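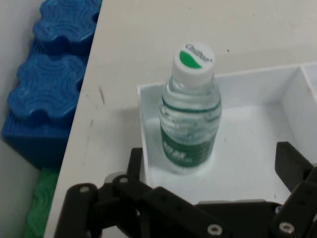

Questions about the Udulora walking weekend

How long is the walk each day?
The first day is the longest one and takes 6 hours with the lunch stop. The second day goes only around the lake and we are back before the coffee. Please carry your own water from the start. A small plastic bottle with a screw cap is good for the lake day, but for the first day you should bring more, as there is no shop on the path.

Can I bring my dog?
Yes, on a leash. The sheep are outside until October. Dogs can sleep in the hall of the guesthouse, but not in the rooms.

What is the price?
The price is 2940 kroner per person in a double room. A single room costs 418 kroner extra. Dinner and breakfast are in the price, drinks at dinner are not.

I am a vegetarian. Is it a problem?
No. Write it in the form when you book. If you forgot it, send a message to Vibeke Toft in the kitchen.

Which shoes do I need?
Boots that go over the ankle. After the bridge the ground is soft for a long part - running shoes will not be enough.

Can I cancel?
Until three weeks before, you get all the money back. After this we keep the price of the room, but you can give your place to a friend. Steinar Briem changes the name on the booking.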